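Anika Whitlock apologises for the state of the kettle before she apologises for anything else, and then we are off, down the long corridor at Brullham and into a conversation that was meant to last forty minutes and takes up most of the afternoon. She has spent the past few years teaching robot arms to sort and gather small parts into kits, and she is happy to talk about it for as long as anyone will listen.

The result she and her colleague Tihomir Ionescu have just written up concerns how the arms are taught. Most groups collect demonstrations of the whole job, start to finish, with a person steering. Theirs, which they call Curkel, records short pieces instead — one reach, one pick, one placing — and lets the software learn how they join up. "I was the doubter," she says cheerfully. "Tihomir had been going on about it since April and I thought, well, we'll try it and then he'll stop."

He did not stop. With 300 short recordings, the arms completed 209 of 375 test kits without help. Trained on the same amount of time spent on whole-job recordings, they managed 40. 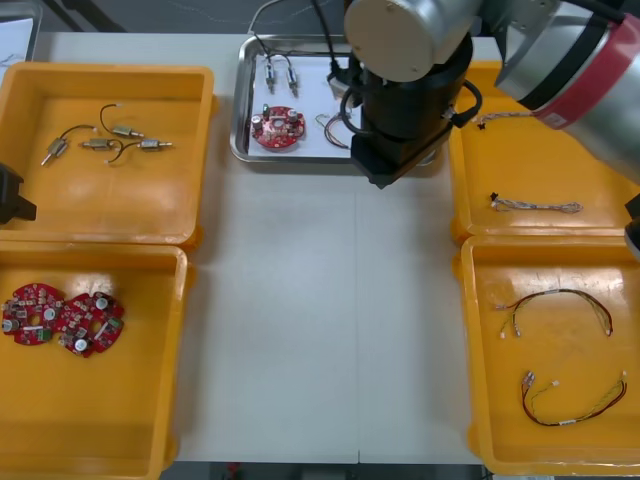

Whitlock is quick to say where the method falls down, and it is nearly always the wiring. Rigid things behave themselves, she explains, and once an arm has learned to pick up one it has more or less learned to pick up its neighbour. The red circuit boards have that notched edge and a hole in the middle, so there is plenty for the software to recognise, even when two of them overlap in their bin. The harnesses are another matter. "Look at the two long ones, one in a big arch and the other more of a shallow U," she says. "Pick either of them up and put it back and you've got a new shape. You could record all year and never see the same one twice."

The motors fall somewhere between the two, being solid little things with a wire that likes to wander. Ionescu, who joins us with a packet of biscuits and a good deal to add, thinks they are the most useful part of the set for exactly that reason. "If it can do a motor, it has begun to understand that one object can be stiff and floppy at once," he says. Whitlock raises an eyebrow at "understand", and they are away for several minutes on a disagreement that has clearly been going on for years, and that both of them seem to enjoy very much.

What comes next is a second set of trials with Sinéad Mac Giolla, who works on touch sensing at Grerholm and wants to see whether a sense of tension in the wire would help. Whitlock would also like people outside the group to make some of the recordings. "Tihomir and I have the same habits by now," she says. "We come at everything from the same side, and I'd like the arms to pick up somebody else's bad manners for a change."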